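21 March 2018

Up at six because the open day at Hunden started at nine and the bus takes the long way round by the reservoir. I had toast standing up and forgot my gloves. Cold, grey, a bit of sleet at the stop. Rozália had said she would meet me at the gate and she did, with two coffees, one of which she had already started on by mistake. It was mine. I drank hers.

Hunden is the unit behind the old carpet warehouse. I must have gone past it for years on the way to the tip. There is no sign on the road side, only a small plate by the door with Hunden on it and Tindale under that. Tindale is the training side of the business, Rozália says, and Hunden is the side that does the installing. She has been with them since August and still gets the two mixed up when she answers the phone.

We signed in and were given badges and a sheet of paper with the order of the day. They had expected 90 people and 178 had put their names down, so we were split into groups and told to keep to our times. Mine was group four. Rozália was working so she left me there with the sheet and a biscuit. The group was a mixed lot – a couple from a bakery, three lads from the college, a man who makes picture frames, and a woman from Pastero, who do the ready meals. She asked most of the questions and wrote the answers down in a hardback notebook.

First stop was a talk in the canteen. Too long. A man called Říha went through the history of the firm with slides, and the blind on the window was stuck so half of them couldn't be read. He did say one useful thing, that most of the places who ring them up want a robot for the wrong job. They want it for the thing that annoys the boss most, when the job that would pay is usually some dull bit of lifting at the end of the line. The frame maker nodded a lot at this. I thought of our packing bench and the label machine, and wrote "lifting" on the back of the sheet.

Then the workshop, which was what I had come for. It was warmer than the canteen and much quieter than I thought it would be. I had pictured something like the press shop at my first job, where you went home with your ears ringing. You could talk in a normal voice. They had several areas set up and we had 12 minutes at each, with a bell. The first was only a cabinet with its doors open and a lad explaining the safety circuit. He was nervous and talked to the cabinet. The second was a screen where you could move a drawing of an arm about with a mouse, and the college boys took that over, so I had one go and knocked it into its own base.

The one I liked best was the arm with the cup. I had not realised how much trouble there is in a cup. Říha had come over from the canteen by then and was much better without the slides. He said a person looks at a cup and just knows where to put their fingers, but the arm has to be told, or shown, and if somebody sets the cup down in a different place then you have the whole question again. He talked about how hard to squeeze and which way to come at it – down from the top, in his view, if there is room.

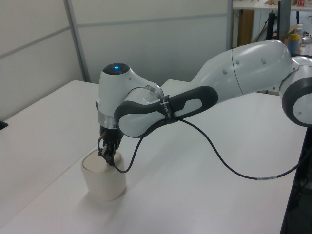
The woman from Pastero wanted to know about trays with film lids. He said he would have to see one, and she said she would post him a box. The bakery couple asked what happens with flour getting into the joints, and he was straight with them and said it would depend on the bakery and he would not promise anything until he had stood in it. I asked what it costs to have someone come out and look. The first visit is free, and after that they charge by the day. He gave me a card. I have put it in the drawer with the boiler papers so I know where it is.

Lunch was sandwiches, egg or ham. I had egg. Rozália came and sat with me for ten minutes and wanted to know if it had been worth the bus. I said yes, apart from the slides. She said everyone says that about the slides. She is off to her mother's at the weekend and will bring back the cake tin I lent her at Christmas.

Home by three. Wrote up my notes while I still could read them. Must measure the packing bench tomorrow, and the gap behind it, and ask whether the socket on that wall works.

Soup for tea. Sleet had stopped by dark.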